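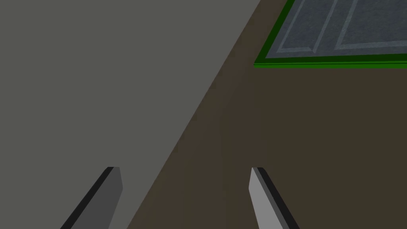
Tridus Wage Index Module

Tridus is an add-on for the Catance payroll reporting suite. It compares growth in average weekly pay with a consumer price series and reports the difference as real pay growth, by month, quarter or year.

Pay data is read from the Catance ledger or from a CSV file. Price data is loaded separately. Any monthly index can be used, provided the base period is stated in the header row.

Bonuses can be included, excluded or shown in a separate column. Arrears are assigned to the month in which they were earned – this setting can be changed under Periods.

Specifications

Part number: 3267
Pay element codes supported: 159
Built-in report layouts: 38
Minimum history for annual rates: 13 months
Input: CSV, Catance ledger
Output: CSV, PDF, spreadsheet
Seasonal adjustment: optional, off by default
Confidence interval: 95 percent, sample data only

Compatibility

Requires Catance 4 or later. Files exported from Futano must be converted with the Du import tool before loading. Du is included in the download.

Licensing

One license covers one employer and all of its pay groups. Updates are included for 12 months. Price series are not supplied.

Page last revised 16 January 2021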